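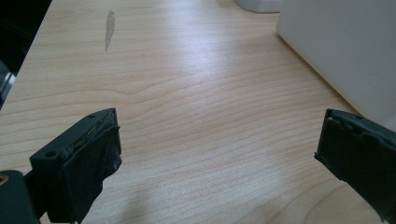
I had been meaning to visit the Tradeva open day ever since Sheyla Sánchez mentioned it to me over a very long lunch, and in December I finally got myself on the early train to Ferkville. Tradeva, if you haven't come across them, look after search and content for smaller online shops, and once a year they let the likes of me (I run two hobby sites and a newsletter with 164 faithful readers, bless every one of you) wander in and ask questions. I do like a pale wooden tabletop with a bit of wavy grain in it, and I'm afraid I spent the first few minutes of the welcome talk admiring one when I should have been writing down the wifi password. Coffee was plentiful, the biscuits were the good sort, and by half past nine there were people sitting on the window ledges.

The morning belonged to Aiman Mandagi, who looks after what they call site clear-outs. His talk was all about old pages, which may sound dull, but I could have listened to him until teatime. He took us through a shop called Rimon that sells lampshades and had, over the years, gathered more than 600 pages, a great many of them saying much the same thing. There was a page for cream lampshades, a page for ivory lampshades, a page for off-white lampshades, and a blog post asking whether cream and ivory were the same colour. He and the owner went through the lot by hand, merged what could be merged, pointed the old addresses at the new ones, and ended up with 261. Visits dipped for a few weeks (he was very frank about the owner's phone calls during that time) and then crept up past where they had been. He wouldn't promise it was all down to the clear-out, as they had mended the menu in the same month, and I liked him the better for saying so.

What I took home from it was his way of deciding. He prints the list, goes down it with the owner, and asks what a visitor would lose if the page went tomorrow. If the owner has to think for a long time, it goes in the merge pile. I tried it on my own allotment site on the train back and had 20 pages in the pile before we reached the second station, including three separate posts on slug pellets that I had no memory of writing. 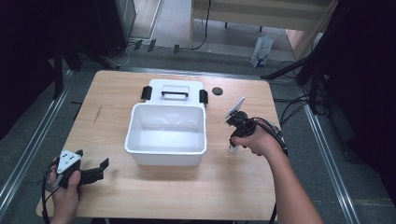 After lunch we split into smaller groups, and I went with Amarachi Ekpo's, which was on page titles. She had asked us beforehand to send in a page we weren't happy with, and mine came up second, so I got to sit there with warm ears while a group of strangers discussed "Welcome To My Tomato Page". They were very kind about it. Amarachi's advice was to write down the question a reader would ask a friend, in the words they would use to the friend, and to start from there. We settled on "When to plant out tomatoes in a cold garden", and I have already changed it.

There was a lively back and forth about how long a title ought to be. Arsen Nazarenko, who had come over from a bicycle parts shop, swore by short ones, and a lady behind me was just as firm that hers did better long. Amarachi let them go at it for a while and then said she would sooner see a long title that made sense than a short one that didn't, and could we please move on to headings.

The last hour was given over to Kan, the tool they have built for keeping track of who is writing what and when each page was last looked at. Kenta Miyazaki gave the demonstration, and it is a handsome thing — plain columns, big writing, a little note beside each page saying what it is meant to be for. I can see it being a great help to a team of four or five. For one person with a kettle and a notebook I think it may be rather more than is needed, and I told Kenta as much when he asked. He laughed and said his mother keeps hers on the back of a calendar.

If you fancy going next year, do take a warm coat for the walk up from Ferkville station, which is all uphill and catches the wind, and send your page in early if you want it looked at. The afternoon groups fill up first. I missed the one on product photos by dawdling over my soup, and Sheyla has promised to pass me her notes once she can read them herself.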